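Hand-held gripper demos vs. teleop: our mouse-to-pad numbers

Forum > Manipulation > Learning from Demonstration
Thread started by parico_bench

parico_bench wrote:

OK, I've been sitting on this for a while and I'm too excited to wait for the writeup. We finally ran the comparison I kept promising in the other thread: same policy, same task, one version trained on teleoperated demos and one on demos collected with a hand-held gripper. The task is dull on purpose. Pick up a computer mouse from a table, put it on the mouse pad, let go.

Training sets were 500 demos each, and the hand-held set won. On the arm, over 222 trials per policy, teleop got 141 and hand-held got 168. I really didn't expect that! My bet was that the hand-held data would lose something in the transfer, since nobody's wrist moves the way our arm moves.

Then we went up to 1000 hand-held demos and got 189. Still climbing, but you can see it starting to bend.

sparkgap wrote:

Very cool. How long did each set take to collect? That's the number I always want and people always leave it in an appendix.

parico_bench wrote:

Teleop took us most of January. The hand-held 500 took four afternoons, and one of those was lost to a full memory card. Going back and forth between the two is a shock, you pick up the gripper and you're just doing the thing with your hand.

lowtorque wrote:

I'll be the grump. If hand-held took four afternoons, you could move things around more, try more starting positions, stay fresh. Teleop people get tired and start doing the same safe approach every time. So is this the gripper, or is it variety? Those are different claims.

parico_bench wrote:

Fair, and I don't have a clean answer. We used the same printed list of start poses for both sets, so mouse and pad placement should match. Approach angle wasn't controlled at all, and when I plotted it the hand-held set is far wider. People come in from the side, from above, turned halfway round the table. I think that spread is most of the effect, and I love it, but you're right that I can't pin it on the hardware.

We also left the table messy. Boxes and packaging stay along the edges, and the policy has to find the mouse with all that in view.

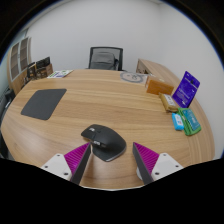 lowtorque asks whether the arm ever gets to see a view like that at test time, or whether the wide lens is only on the hand-held unit. Because if the teleop camera was narrower, there goes your comparison.

parico_bench wrote:

Same lens on both, same mounting distance from the fingertips. That was the one thing I was stubborn about from the start. The arm carries an identical set of fingers too.

tamuno_fan wrote:

We tried something close to this with the Tamuno code and got the opposite result, teleop ahead by a small margin. Our task was plugging in a cable though, and I suspect precision is where hand-held falls down. The pose tracking drifts a few millimeters and for a mouse on a pad who cares. For a connector you care a lot.

parico_bench wrote:

Oh that's really interesting. Yes, our tolerance is huge — anywhere on the pad counts as long as the mouse is fully on it. Would you be up for sharing the cable set? I'd happily run ours on it.

sparkgap wrote:

Seconding the drift thing. On Lotero we threw out a bunch of demos where tracking jumped near a blank wall. Did you filter?

parico_bench wrote:

We did. Raw total was 2592 clips over the whole project, including all the practice ones and the ones where somebody set the gripper down and forgot to stop recording. After filtering for tracking loss and bad starts we drew the 1000 at random, and the 500 is a random half of that.

lowtorque wrote:

Hang on. Did you filter the teleop set the same way? If you picked 500 clean ones out of a big pile on one side and used everything you had on the other, that's a thumb on the scale.

parico_bench wrote:

Ugh. Partly. Teleop doesn't have tracking loss so there was nothing to filter there, but we did keep a few with clumsy starts because we were short. I'll go through and count them tonight, and rerun with those swapped out. Good catch, annoying catch.

civalitz_user wrote:

Even if the gap shrinks to zero I'd call it a great result. Equal success for four afternoons of work? We have a Civalitz arm here that's booked solid, and collecting without it would change our whole month.

lowtorque wrote:

Sure, I'd agree with that version. It's the "hand-held won" version I'm not buying yet.

parico_bench wrote:

Edit, next morning: 37 clumsy teleop starts. Retraining now with replacements, same seeds. Will post the new number in this thread whichever way it goes. And tamuno_fan, I sent you a message about the cable data!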